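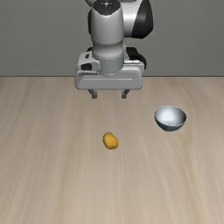
Death notices are written by people who are grieving and charged by the line, and their adjectives have to be read with both conditions in mind. We coded every modifier in the corpus as either descriptive, where a stranger could check it, or evaluative, where only the family could. The distinction is easily stated with neutral material. In Figure 1, "white and grey" said of the robotic arm is descriptive, as is "light wooden" said of the tabletop beneath it; "devoted", said of either, would be evaluative, and so would "much-loved". Applied to a retired butcher with 11 lines of newsprint to his name, the same test becomes harder. "Lifelong" gave us particular grief. It can in principle be checked, but the notices are generous with it, and one man was a lifelong member of a bowling club he had joined at fifty-three.

**Figure 1.** Robotic arm above a light wooden tabletop (rendered).

### 4.2 Euphemism and the cost of a line

The corpus comprises 3,726 paid notices from two regional papers, the Resano and the Bekeo. Of these, 823 name a cause of death or gesture toward one. The gestures are more numerous than the causes. "After a short illness" and "after a long illness" divide the field between them, and we found no notice recording an illness of medium length.

We had expected euphemism to shrink as the line rate rose. "Died" is four letters, whereas "passed away peacefully, surrounded by her loving family" occupies most of two lines in the Resano's column width. When that paper raised its rate in October, families did economize, but they took the savings from the facts. Employers went first, then the names of schools, then the in-laws. The peaceful passing stayed where it was, at full price. Halyna Derkach, who coded the Bekeo notices independently, saw the same order of sacrifice there, with the minor difference that in-laws went before schools.

Agreement between coders was good on verbs and poor on pets. A cat listed among the survivors was treated by one of us as kin and by the other as a stylistic flourish, and 28 notices had to be discussed at more length than their authors can have intended. We settled on kin where the animal was named. Jitpraphai, a budgerigar, is accordingly entered as a dependant.

### 4.3 Humour

Only 18 notices contain what both coders accepted as a joke. Most concern golf. They cluster in the self-authored notices, where the deceased has prepared the text in advance and cannot be asked to tone it down, and they sit almost always in the final sentence, after the service details and the request for donations in lieu of flowers. We are cautious about reading too much into the placement. Both papers permit families to cut from the bottom, and a joke left in that position has survived at least one relative with a pencil. Earlier drafts, where families had kept them, are compared with the printed versions in Section 5.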